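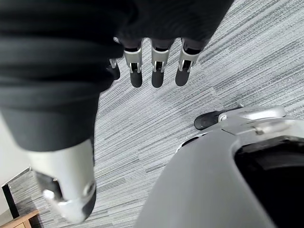 3.2 Grasping cloth with the wrist view

Fabric was the material we most wanted to handle, and it is the one that changed our build the most. The Puvateo hand was assembled over one winter on a shared bench at the Samdale workshop, and the first version closed on cloth the way it closed on a mug, with every joint driven to the same target. We now treat a fabric grasp as an opposition between the thumb and the row of fingers. Figure 3 shows such a grasp from the wrist camera, with black fabric held between the thumb below and the four fingers above. The upper finger segments are hidden by the cloth while the rounded black fingertips stay in view, and this is exactly the condition our estimator has to cope with. We were delighted to find how much can be recovered from the tips alone.

Figure 3. Wrist camera view of a fabric grasp over the workshop carpet. The thumb is at lower left.

The estimator, which we call Roman, takes the commanded joint angles as a starting guess and corrects them using whichever fingertips it can find. A finger with no visible tip keeps its commanded pose, and its weight in the grip calculation is halved. Dark cloth against dark fingertips was a worry from the start – there is very little contrast to work with – so we added an edge term that favours the metal segment directly behind each tip. It is a small change to the code and we recommend it warmly to anyone building at home with a similar colour scheme.

We ran 103 fabric trials in April. The first 50 used the original closing routine and a further 50 used thumb opposition with Roman enabled. The remaining 3 were stopped by hand when a tendon came off its pulley, and they are excluded from the analysis. A trial began with the cloth laid over a low support and ended once the arm had lifted it clear and returned to its rest pose.

The grip controller itself is modest. It runs on the Camitz board described in Section 2, reads motor current at each tendon, and stops closing when the thumb current passes a fixed threshold. We tried a separate threshold for each finger and went back to the single value, as the per-finger version needed retuning whenever a tendon was replaced. Cable stretch remains our largest source of error, and Section 4 gives the calibration routine we use to keep it in check.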